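Asante Road Allotments and Gardens Association
Minutes of the May meeting, held in the long room at 7.30 in the evening

Welcome and apologies

Delia Anghel took the chair and thanked everyone for coming out on such a wet evening, particularly those who had walked up from the bottom plots and left a row of boots by the door. Apologies had come in from the Dalo Street members, who were at a school concert. The minutes of the last meeting were read and agreed, with one small correction – the donated shed is going to plot 3, and the holder of the plot next door would like it known that she never asked for a shed.

Water

We spent a good while on water, as we always seem to at this time of year. The bill for the winter came to £1166, a good deal higher than we had allowed for, and there was some discussion of where it had all gone. The most likely answer is the old pipe behind the compost bays, where the ground has been soft for weeks and the nettles are doing remarkably well. Delia has had a word with Anard, the firm who mended the top gate, and they can come and dig down to it before the month is out. It was agreed to let them get on with it, and to keep the lower tap turned off overnight until they have been.
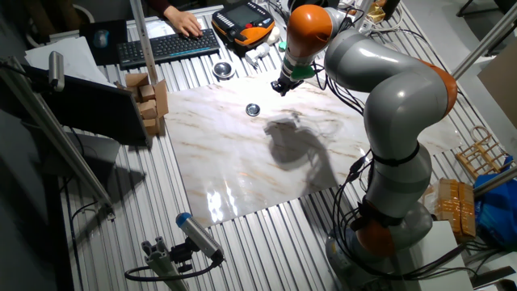

A member asked whether we might also think about more water butts, so that we lean less on the mains through the summer. There was a lot of warm support for this. Skokomska, the builders' yard by the station, has second-hand barrels that once held olives, and will let us have them for the price of the delivery. Several people remarked that the smell of olives does linger, but that beans have never been known to mind. Anyone who would like one should put their name on the sheet inside the long room door.

The plant sale

Last year's plant sale was a very happy day and we would all like another one just like it, perhaps with more shade for the cake table. Tomatoes and squashes always go first, and we were left with rather too many marigolds, so please sow with that in mind. Trays should be labelled with the name of the plant and, if you can remember it, the colour. It was proposed that small pots stay at 70p and that larger ones be priced by whoever grew them. This was agreed after a friendly argument over what counts as a small pot.

We hope to print 150 leaflets, and would be grateful for help in putting them through doors on the far side of the railway. 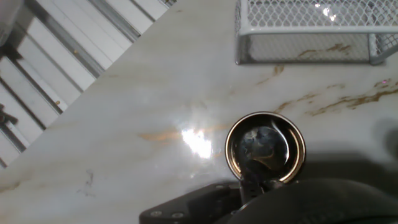 Paths and hedges

The main path is much better for the new woodchip, and thanks were given to all who barrowed it in. The hedge along the lane will be left alone until the birds have finished nesting, however untidy it looks from the road. Brambles may be cut back where they catch people's sleeves.

Any other business

A pair of good secateurs with red handles was found near the bean frames and is waiting in the drawer by the kettle. The question of hens was raised again and put off again, with apologies to those who have been hoping for them.

The meeting closed at 9.10. The next one will be at the same time and in the same room, and Delia will bring the plan of the vacant plots.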